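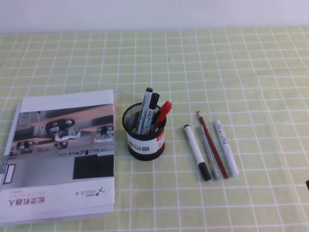
Support home | My tickets | Knowledge base | Status | Sign out

Ticket: Pen-to-holder episodes rejected at import
Product: Nosteck Collect, tabletop kit
Site: Skellgate, bench 2
Opened by: Kevser Yüksel
Opened in May, last updated 16:40
State: Resolved, one item carried over

Reported problem

We are recording examples of one task: pick a pen up off the table and put it in the mesh holder. The operator drives the arm by hand control and the software saves each go as one episode. The target for this task is 800 episodes. We have 449 on disk. When I ran the import check before lunch, 224 of them came back with "object state mismatch at start" and were left out of the training set.

The episodes play back fine. I have watched a good number of the rejected ones from start to finish and the pen goes in the holder each time. I don't want to record them again if the fault is in the check.

Settings when the fault appeared:
Recording from the fixed camera only
Start check: on
Start check threshold: default
Task text: "put the pen in the holder"
Scene card: loaded from the Ulline template

First reply from support, 10:15

Thank you for the clear report. Please send the scene card as text and tell us how the table is laid out at the start of an episode. Please also say whether anything on the table has been moved or added since the card was made.

Reply from Kevser, 10:50

Scene card is attached as text. The table has the pale yellow-green cloth with the white grid. Booklets go on the left, the AgileX one on top. The holder goes near the middle with three markers already in it, two with black caps and one with a red cap. The loose ones lie to the right of the holder: a white marker with a black cap, the thin silver pen, the red pencil and the white PAINT marker. They all slant the same way. The rest of the cloth on that side is left clear for the arm to come in over.

The scene card lists the holder, three markers inside and three loose items. It does not list the pencil. Henríquez added the pencil after the first batch so that we would have something thinner and made of wood in the set. I did not know the card had to be changed by hand.

Reply from support, 11:30

That explains part of it. The start check counts the loose items it finds and compares the count with the card. With four on the table and three on the card it should fail every time, though, and you have 225 episodes that passed. Could you sort the episodes by the date the pencil was added and see whether the split matches?

Reply from Kevser, 12:20

It does not match. All the episodes from before the pencil passed, as they should. After the pencil, some passed and some failed. I looked at the start view of the ones that passed and compared them with the ones that failed.

In the ones that passed, the silver pen and the pencil are lying nearly touching. In the ones that failed there is a clear gap between them. So I think the check is reading the two as one item when they are close together, which brings the count back to three.

Tried so far:
1. Restarted the collection software. No change.
2. Ran the import check again on the same files. Same 224 rejected, so it is at least steady.
3. Lowered the start check threshold by one step. More episodes passed, but two test recordings with a marker missing passed as well. Put it back to default.
4. Turned the booklets the other way round. No change. They stay as they were.

Reply from support, 13:45

Your reading is right. The check looks for long thin shapes and joins any that run side by side with very little cloth showing between them. The rejected episodes are good and the card is wrong. The ones that passed after the pencil was added are also good, but they passed by accident and should be checked again once the card is fixed.

Please do the following:
1. Open the scene card and change loose items from three to four.
2. Add a line for the pencil. Use the type "pencil" and not "pen", or the task text will match it too.
3. Set "allow joined shapes" to yes for this card only.
4. Run the import check on all 449 episodes with the new card. For the ones recorded before the pencil, use the old card, saved under a different name.

Do not move the pen and the pencil apart for every recording just to keep the check happy. A set where the items always lie with the same gap is worth less to you. Some should touch and some should not.

Reply from Kevser, 15:55

Done as above. With the two cards, 441 episodes now pass. The 8 that are left are real faults. In those the operator's sleeve is over the loose items when recording starts, and I have marked them for deletion.

One question about step 2. Some of our episodes after the change have the pencil as the thing picked up, and the task text still says "pen". Should I leave those in?

Reply from support, 16:20

Change the text on those to "put the pencil in the holder" – the batch edit screen will do it if you filter by picked item. If you leave them as they are, the model will learn that either word will do, and you will find it hard to ask for one and get it. The same goes for the markers. If you plan to ask for "the paint marker" by name later on, label those episodes that way now, while you can still remember which is which.

Reply from Kevser, 16:40

Understood. The pencil ones are relabelled. The markers will take longer, as I have to go through them by eye. Recording carries on tomorrow morning with the new card, and I have put a printed copy by bench 2 with a note to change it whenever an item is added or taken away. Happy for this to be closed.

Carried over: warning on the recording screen when the item count differs from the scene card. Passed to the Nosteck development team as a request. At present the count is only compared at import.

Contact support | Terms | Privacy | © Nosteck | Back to top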